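Zig-zag markings outside school with no upright sign -- can they be enforced?

Asked by Harish Pinto

Our primary school is on Multow Road, Usden. There are yellow zig-zags with SCHOOL KEEP CLEAR painted on the carriageway on the gate side only. The marking was relaid over the summer after the resurfacing and is now 33 metres long. Before the works there was an upright sign on a grey post beside it, giving the hours. The post was taken out with the old kerb and has not gone back.

Parents stop on the marking at drop-off and at pick-up. I rang parking services and was told that officers "will not ticket there at present". I reported the missing sign through the highways form and have a reference ending 1005, status "with contractor".

Two things I would like to know. Does the marking have any force without the sign? And is there any point in sending the council registration numbers in the meantime?

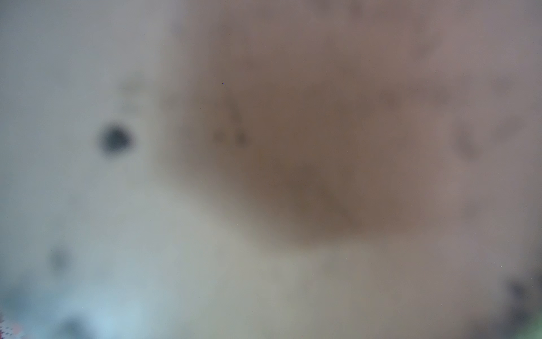

Answers

Abla Hourani

Without the upright sign the marking is advisory. Drivers are being asked to keep off it, and a penalty charge notice for stopping there would very likely be cancelled on appeal. Parking services will know this, and it explains what you were told on the phone.

The sign you want back is the "No stopping" plate for school entrances. It shows the times at which the ban applies. It has to agree with the marking on the ground, so check whether the relaid length matches the old one. If it has grown or shrunk, the council may want to look at its paperwork before it puts the plate up, and that could be the hold-up.

I would do the following.

1. Write to the traffic team directly. The highways form goes to maintenance, who treat a missing post as a street furniture job with low priority.
2. Quote your reference and ask for the target date.
3. Ask whether the original order or notice covers the relaid marking.
4. Copy in your ward councillor.

Registration numbers are of no use for the marking itself. A vehicle parked across a dropped kerb or causing an obstruction is a separate matter and can be reported as such -- give the time, the place and the direction it was facing.
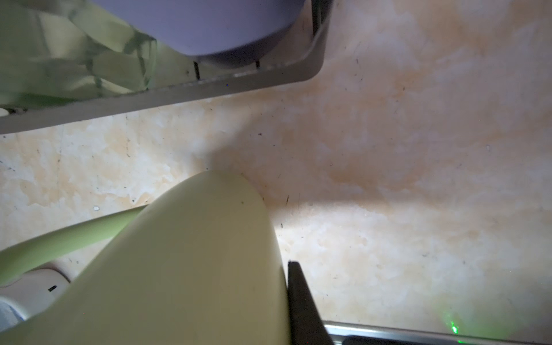
Green housing with cable and black finger

Shetty

Put cones out. We did it at ours and it worked for a term.

Gilunon

Do not put your own cones on the highway without asking the council first. If someone hits one you may be liable.

On the original question I agree with the answer above, with one addition. Look at the opposite side of the road. At our school the gate side was signed and enforced, and everybody moved 65 metres along and stopped on the corner, where there were no lines at all. A junction needs double yellows, and those do need a traffic order, with a notice period for objections. If you are writing to the traffic team anyway, raise both in the same letter. Ours took over a year.

Comments (3)

Harish Pinto: Thank you. The traffic team replied in 5 days. The plate is on order and the post is due in November. They say the old length was shorter and they are checking it.

Shetty: Ours were the school's cones, for the record.

Abla Hourani: Keep the reply. If the post slips past November you can use it in a formal complaint.

Last updated: Monday, October 3, 2022

Related questions

Who pays for a school crossing patrol when the site fails the count?
Part-time 20 mph limit with flashing lights -- who sets the timer?
Blue badge holders and school entrance markings
Hedge covering a warning sign on a bend
Can a school close its own road for a morning?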